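Notebook, February, bench side

Morning, a bit after eight

Second week on the natural dye trials and I am still grinning every time I open the drying cupboard. The walnut hull skeins from last time came out a brown I would happily wear every day for the rest of my life. Wenceslao says it looks like strong tea. I'll take it!

Putting everything down in one place today, as my notes from the first week are spread across three envelopes and the back of a seed catalog, and Javiera has asked twice which skein had the iron in it. (Skein D. It was skein D, Javiera. I have now written it on the tag as well.)

Yarn: the Jallwood two-ply, undyed, the one that comes in the big floppy hanks. It scours beautifully. I had been skimping on the scour and I will never do it again. Long soak overnight in plain water, then up to a bare simmer with a squirt of the neutral soap, hold for an hour, leave it to cool in the pot. The water came out the color of weak broth, and this is yarn that was sold as clean. All that grease was sitting between the dye and the wool in my first batches, which explains the pale patches near the ties on A and B. I had been blaming the ties.

I did still loosen the ties. Figure eights, four to a hank, loose enough to get two fingers through. Cotton string only. The bit of blue acrylic I used on B did no harm, but it snagged.

Mordant bath

Alum at 18 percent of the dry weight of the wool, with a little cream of tartar. Weighed the wool dry this time, before the scour, like a grown-up. Dissolved the alum in a jar of very hot water first and poured it into the pot with the wool out, stirred, then put the wool in. Heated it slowly. Slowly is the part I keep getting wrong, I get impatient and turn the plate up, and then I'm standing there with a thermometer watching it sail past where I wanted it.

Held it at 180 F for an hour, plate off, left the wool in the bath until it was cool enough to handle. No rinse, only a squeeze, then straight into the dye pot while still damp. Wenceslao prefers to rest his for a day in a towel and swears the color goes deeper. We split one hank between us to find out. His half is in the fridge in a bag marked NOT FOOD, with two underlines.

Madder

Oh, the madder. I have been waiting for this one since the autumn, when the roots came up out of Javiera's back bed. They dried all winter on racks in the loft and they snap now like breadsticks. I chopped them with the garden shears, then ran them through the old hand mill in two passes. Coarse first, then as fine as it would go. The dust gets everywhere and it is a rather wonderful orange, and my left sleeve is now a madder sample too.

Equal weight of root to wool, which is generous. Put the ground root in to soak in warm water overnight and poured off the first water in the morning into its own jar. That first water is mostly yellows and browns, and I want to see what it does by itself on a scrap of the alum wool. Refilled with fresh tap water. Our tap water here is hard, and for once that's good news, madder likes the chalk in it. When I tried a tiny pot with rainwater from the butt the color went flat and brownish, a sort of old brick, and the tap water pot next to it was properly red. Same root, same wool, same hour. I kept running back in to look at them side by side.

Temperature is everything with this one. Below 160 F the whole way. I took one sacrificial scrap up to a boil on the small plate so that I'd know the look of it, and it went brown fast. It's pinned in the back of this book under "don't."

Wool went in at half past nine. By ten it was salmon, by eleven a good coral. Turned it gently every ten minutes or so with the dowel. I have a kitchen timer for this but I didn't need it, I was standing over the pot most of the morning anyway.

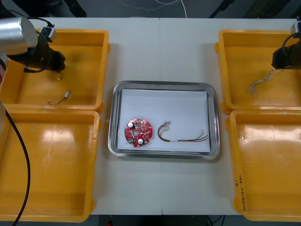

Afternoon: madder, continued

Pulled the first hank out at two o'clock and held it up at the window and made a noise that brought Wenceslao in from the yard. It's red. It's a real, warm, slightly orange red, even from end to end, with no pale bits at the ties at all. The scour and the loose ties between them, I think. I would love to say which one did it but I changed both at once, which is poor practice and I know it.

Left the second hank in the bath to cool overnight with the root still in there. Javiera says the overnight ones are always a touch bluer when they come out. She also says to hang the hank and let it air a good while before the first rinse, and I'm doing that, even though I am itching to get it in water and see how much comes off.

Exhaust baths: there is plenty of color left in that pot and I'm not about to tip it down the drain. Plan is a second hank at the same strength of alum, then a third, and I'm hoping for coral and then a peachy pink. If the third one comes out anything like the shell pink Javiera got from her old roots I will be unbearable for a week.

Weld, for yellow

Small pot only, I had one bundle of dried tops left. Chopped, simmered an hour, strained through the old pillowcase. A pinch of chalk went in, and the liquid turned from straw to a bright, almost rude yellow right there while I stirred. I love that moment and would put chalk in things all day long.

Half a hank in for forty-five minutes. Very clear lemon. I want to overdye part of this in the indigo for green, and I've put a section aside and labeled it.

Indigo vat

Cranky. It was fine yesterday, with a coppery skin on the surface and a good yellow-green underneath. Today it was dull and a bit blue all the way through, so it's short of food or it's cold, and probably both. Warmed it in the water bath up to 110 F, fed it another spoon of fructose, gave it one slow stir in a single direction and put the lid on. I will leave it alone until tomorrow, and I'm writing it down so that I do leave it alone.

Wenceslao's idea is that I've been splashing when I take the wool out, and every splash carries air in with it. He's right, I do. Squeeze under the surface, bring it out along the side of the pot, no dripping from a height. I've taped a note to the lid.

Fastness strips

The windowsill cards have been up for 58 days now and they're worth a proper look. Half of each card is under the black paper, half in the sun.

Walnut: can't see the line. Superb.
Onion skin: faded a good deal, more tan than gold now. I was fond of that gold.
Marigold: holding up much better than I had feared, slightly duller.
Red cabbage: gone. It was a lovely lilac for four days.
Madder (old batch, the boiled one): brown to begin with, and still brown.

I'll cut a card from today's red tomorrow once it's dry, and one from the weld, and put both up on the south side.

Odds and ends

The Osei pots are the ones to use for anything bright. They're the plain stainless ones with the dented lids. The speckled enamel one has a chip inside the rim and it's dulling the yellows, I'm sure there's iron getting in. It can be the walnut pot from now on, where a bit of iron won't hurt and might help.

Dust masks on for the root grinding and for weighing the alum, both of us. We're down to the last few in the box.

Tags: the paper ones fell apart in the mordant bath again. Javiera has cut up a milk jug into little strips and punched holes in them with the leather punch, and written on them in pencil. They went through the whole of the madder without a smudge! I've cut another jug's worth.

Listia asked for a shade card for the spring table and would like it with the yarn wound on, no photographs. I've got enough ends to do it. Winding order, light to dark: weld, marigold, peach (if it happens), coral, red, walnut. Blues on a separate card once the vat is speaking to me again.

The big hank count for the blanket job still stands at 114, and at two hanks to a pot that's a lot of mornings. I worked out we'd need some 2,000 grams of root to do the red stripes alone at full strength. Javiera thinks there's that much again still in the ground in the bed by the wall. If we use the first bath for the center stripes and the exhaust for the outer ones we can stretch it a fair way, and I rather like the idea of the color going softer toward the edges. Must draw that out on squared paper and show them both.

Ask Nunutus about the finer yarn, whether it's spun in the grease like the last lot. If it is, it gets two scours.

For tomorrow

Second madder hank out of the pot first thing, air it, don't rinse until lunch.
Exhaust bath one, fresh alum wool, same temperature.
Wenceslao's rested half into the same pot as mine so it's a fair test. Knot one end of his.
Look at the vat, with eyes only.
More cotton string.
Put the sleeve in to soak, or leave it orange. Leaning toward leaving it.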